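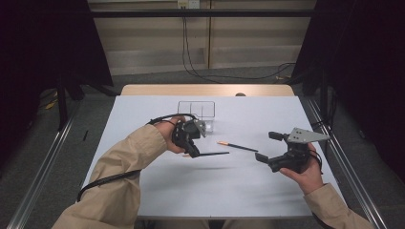
A pale sheet over the worktable, sleeves down.

I found Perrine Baudry the way I find most people I end up interviewing: I bought something from her and then wouldn't leave. She letters signs by hand in Flekesby, over 300 of them so far, and if you've walked down Forsyth Street you've read her work whether you meant to or not (the bakery, the shoe repair, the dentist with the very serious capital D).

She got started because of a menu. "My aunt ran a lunch place called Mandora and couldn't afford a printer," she told me. "I was 19 and had decent handwriting. That was the whole interview!"

The first board took her 4 days. She spelled "omelet" two different ways on it and her aunt hung it up anyway.
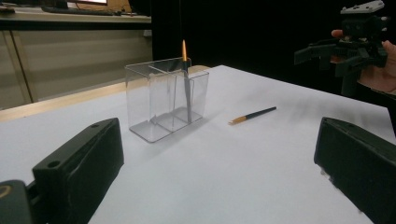
Kenna Tosh
Staff writer

I asked what people get wrong when they try lettering at home, and she answered before I'd finished the question. "Spacing. Everyone worries about the letters. They'll practice an S for a month and then jam it up against a T." She squints at her own signs from across the street, and if a dark clump jumps out, she goes back with a rag.

We got onto money, which I always like. A small window runs $300 and a full shop front $700, and she hasn't raised either price in two years. Her sister thinks she's nuts. "I probably am," Perrine said, "but the dentist paid me the same day, so I'm fond of everybody right now."

What about vinyl? I was expecting a speech, and I got a shrug. She likes vinyl fine for phone numbers, because people change them. Names she wants in paint.

Her next job is for Akeo, the noodle place opening by the bus station, and she's been fighting with the letter K since June. "It kicks," she said. "I draw it and it kicks the E in the face." She drew me three of them on the back of my notebook, and I liked the worst one best, and we argued about that until my parking ran out.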